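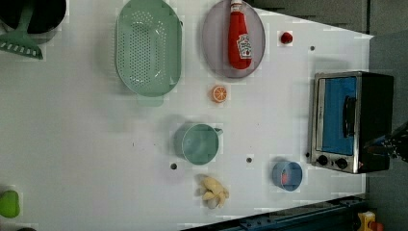 Figure 2. Ustensiles et vaisselle miniatures sur plateau blanc.

3.2 Le condiment comme marqueur de sérieux

La dînette a longtemps passé pour un sujet indigne, sauf auprès des parents qui marchent dessus. Wiriya y voit pourtant un conservatoire des manières de table, plus fidèle que bien des manuels. Le répertoire change peu : on cuit, on égoutte, on sert, on gronde. Les marques, elles, s'invitent volontiers au repas, et la bouteille de ketchup rouge à bouchon blanc, couchée en travers de l'assiette (fig. 2), arbore le logo Heinz avec un aplomb que la passoire vert clair, anonyme, ne peut que lui envier.

Sur les 60 repas fictifs transcrits par Torres, six seulement comportent un dessert, et deux se terminent par une addition, jugée excessive dans les deux cas. Le condiment, en revanche, arrive tôt et revient souvent. Un convive du corpus Lovwood en réclame sur sa soupe, puis sur son gâteau ; la cuisinière, quatre ans, refuse au nom de la maison. On se gardera d'en tirer une théorie du goût, exercice auquel Mitov s'est livré en février avec les résultats que l'on sait.

Accueil | Sommaire | Numéros | Auteurs
Imprimer | Envoyer par e-mail
Contact | © Cahiers Plurkton | Haut de page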